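## Mesas que lo aguantan todo

En noviembre la tienda Niazi vuelve a sacar su catálogo, y con él la gran pregunta doméstica: ¿qué mesa compramos para trabajar en casa? En la redacción de Fumedside llevamos semanas discutiéndolo alrededor de una que cojea.

El modelo Piltora cuesta 2.223 coronas y promete «diez años de serenidad». La serenidad viene en 26 piezas y con una llave que no encaja en ninguna. El Drovero sube a 3.000, llega montado y pesa lo suficiente para que uno se replantee la mudanza.
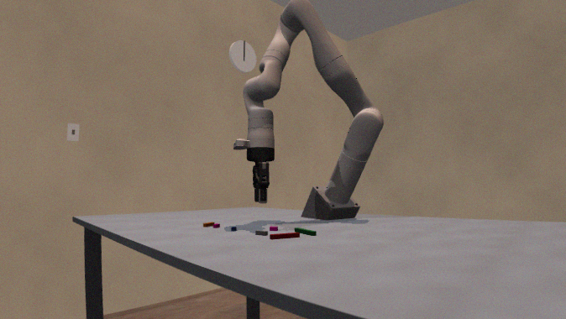
*Mesa rectangular amplia, con el brazo blanco hacia el fondo.*

Nuestro consejo, tras mucha discusión y bastante café: midan primero la puerta. Después el ascensor. Después, si queda ánimo, el hueco donde irá la mesa. Quien empieza por el hueco acaba con un tablero precioso en el rellano y un vecino que saluda menos.

El color claro es sufrido con el polvo y cruel con la tinta. El oscuro, al revés. Y los cajones se llenan siempre de cables de teléfonos que ya no existen.

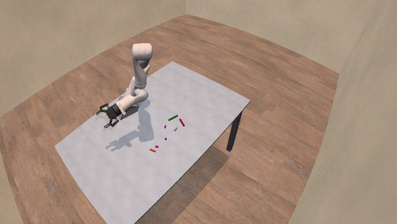

*Tablero gris claro en una sala sin adornos.*

Los lectores que ya tengan el Piltora montado pueden escribirnos. Los que sigan con la llave en la mano, también, pero con paciencia: somos pocos y la mesa cojea.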